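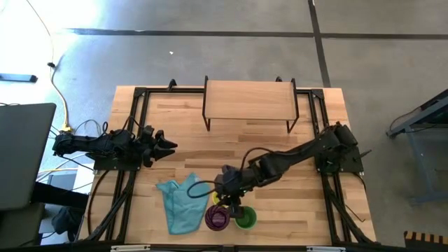
Two robot arms share one table at the Calloway open day. Can you spot the green cup?

When Robots Learn to Tidy Up

How long does it take you to put a cup on a shelf? A second or two? You probably don't even think about it! For a robot, that little job is a big puzzle, and people at the Calloway workshop in Brorusstead spend their days helping robots solve it.

Every year Calloway opens its doors so kids can come and see the arms at work. Hazel Gallagher runs the tabletop demonstration, and she loves questions — especially the weird ones.

What are the arms made of?

Each arm is a chain of stiff parts called links. Between the links are joints, which bend and turn a lot like your shoulder, elbow and wrist. On the end is a gripper with two fingers. No thumb! Try picking up a cup with just two fingers held straight and you'll see how tricky that is.

Why are there cables everywhere?

Cables carry power to the motors in the joints. They carry messages too, like "bend a little more" or "stop there." Your nerves do the same sort of job, only yours are tucked away under your skin.

Why are cloths so hard?

A cup keeps its shape wherever you put it. A cloth can be flat, folded, or scrunched up, and it changes every time somebody touches it. Hazel says a crumpled cloth is her favorite thing on the table, because it never looks the same twice.

How does a robot learn?

Practice, practice, practice! One of Calloway's projects is called Tundell, and its goal is 2,000 tries at clearing a table. The team had reached 1,643 by Sep 22, 2025. Some tries go wrong, and those get saved too. A dropped cup can teach a robot plenty.

Try it at home

Put a plastic cup and a small towel on a table. Close your eyes and ask a friend to tell you how to move your hand, one step at a time: left, down, open, close. Count how many steps it takes to pick up the cup. Our best score was 21. Now try folding the towel — good luck!

Words to know

Link: a stiff part of a robot arm.
Joint: the place where two links meet and move.
Gripper: the part that grabs things.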